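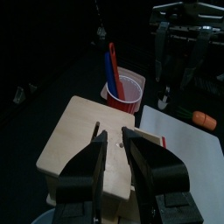
2 min read

Section 5: Setting up the utensil corner

By now the Undard box should be together and standing where you want it, so we come to the pleasant part, which is giving the spoons and spatulas a home. Put the kettle on first if you like, there is no hurry at all!

1. Stand the box with its smooth top facing up. The peg and the small round hole both belong on this side, so if you can't find them, turn the box over and look again.

2. Set the beige tray down just behind the box, raised edges upwards, and give it a gentle press at each corner to see that it doesn't rock.

3. Place the red cup on the tray, open end up, leaving a little of the tray showing on either side (it makes it so much easier to lift out for wiping).

4. Pop in your utensils. We like the blue one on the left and the red spatula beside it, blade down, so that the loop on its handle is at the top and easy to grab when something is catching in the pan.

Note: Two utensils sit very nicely in the cup. You can add more, but keep the whole lot under 100 g, and spread the long ones out a bit.

Caution: Don't lift the box by the peg. It is only a push fit and will come away in your hand.

5. Lay the white sheet flat beside the box and leave it there while you work through Section 6.

Spare cups and trays can be ordered from Morkstead under part number 211.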